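Two arms, one table: the Stellow open day

16 October 2018

Evelien Baert runs the handling cell at Stellow, and on the open day she had the job of explaining it to visitors who mostly wanted to know how fast it went. Her answer was that speed is the last thing she tunes.

"We set the approach height first, then the grip force, then the order of the picks," she said. "Cycle time is whatever is left over."

The parts are industrial push buttons, presented in a shallow blue tray with no fixed orientation. Two arms share the table, each with a parallel gripper. Baert considers switches a harder case than the machined blocks Stellow used until August. "A block has the same faces wherever you take hold of it. A push button has a round cap, a collar and a contact block behind it, and the weight is seldom where you would like it."
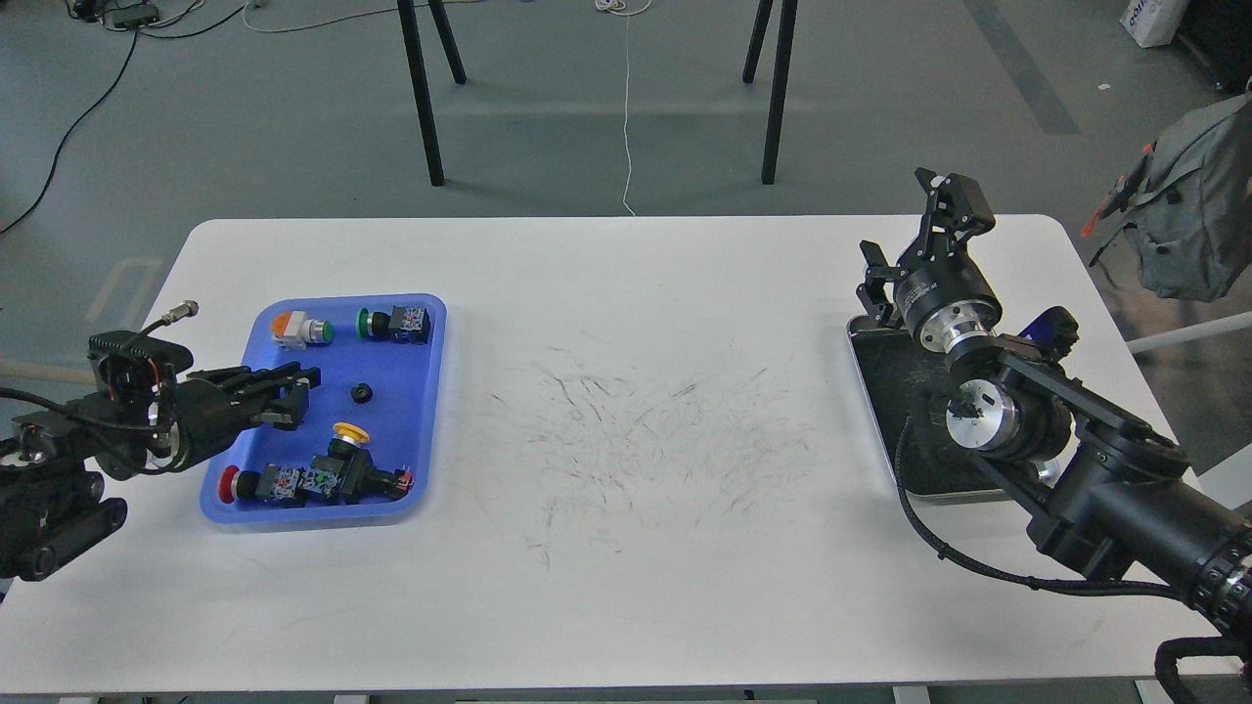 The cell logged 2,064 picks in its last long run, of which 51 were dropped or abandoned. Baert puts most of those down to parts lying on their side against the rim, where one finger meets the tray before the other meets the part. Longer fingers from Leemans were tried and taken off again after eight shifts – they flexed.

Asked about colour, she said it matters less than visitors assume. "Red and yellow caps are easy to find. A black part on a black housing is where we lose time."

Planning for both arms runs on Roso, which reserves the middle of the table for one arm at a time. A second package, Zonda, handles the logging. Baert would like the two to share a clock. "At present I line up the files by hand, and I get it wrong."

The next change is a stiffer mount for the left gripper. No date has been set.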